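Stukevero sleep imaging study - August progress report

Good news first: the scanner at Turnon is back up, and we got 12 people through it this month! The new head coil is so much quieter, and I've stopped getting complaints about the buzzing.
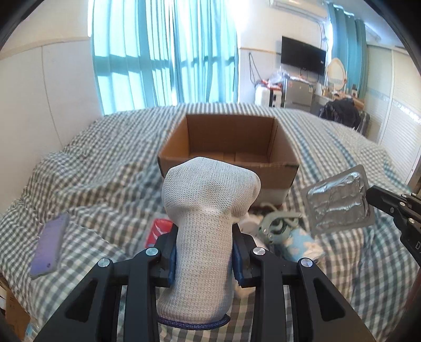
Motion is still our biggest headache - nine scans need redoing.

Money
Laaksonen billed us for 30 hours of scanner time, all within budget. 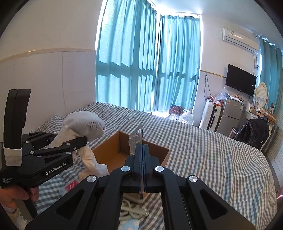 Next up
I'd love to add a short memory task before each scan. I ran that past the Tundimach site too.
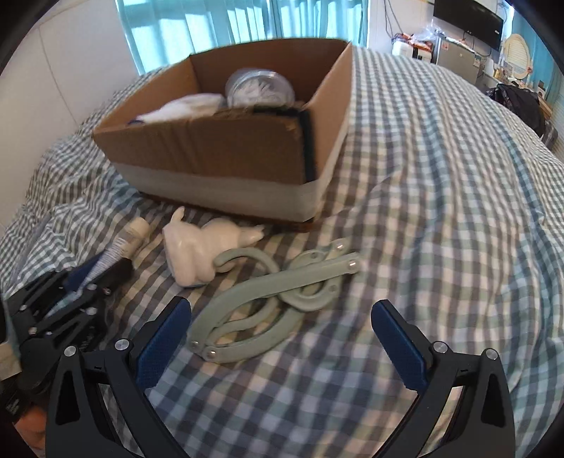
Tundimach replied that they're happy to try it, as long as the whole visit stays under 150 minutes.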